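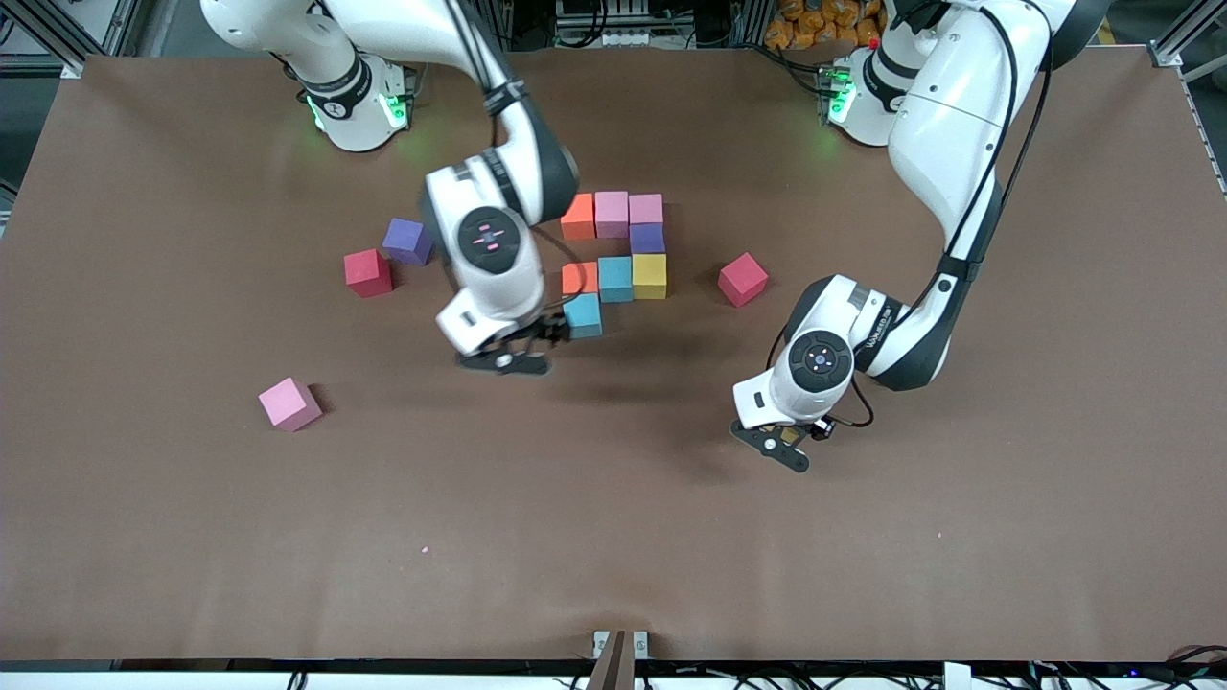

Photo: Nelli Lappalainen / Skarico Support

Ticket 121: Foam cubes, set incomplete
Product: Oshima foam cubes, mixed colors
Opened by: Noreen Sial
Opened: 18/08/2020
Status: Waiting on parts

Noreen Sial wrote:
We ordered the mixed color set for the Skamdale site. The packing slip lists 4 purple cubes and I can't find that many. Orange, teal and light pink match the slip. I looked in the bag and the outer carton again. Photo attached, cubes out on the brown table.

Nelli Lappalainen replied:
Thanks for the photo. Please send the batch code from the bag label. Are any of the cubes dented or torn at the corners?

Noreen Sial wrote:
Label says batch 6. No tears. One teal cube has a soft corner but we can use it.

Nelli Lappalainen replied:
Batch 6 was packed at Judska and the slip is correct. Replacement purple cubes requested from the warehouse. Keep the rest of the set. Ticket stays open until they arrive.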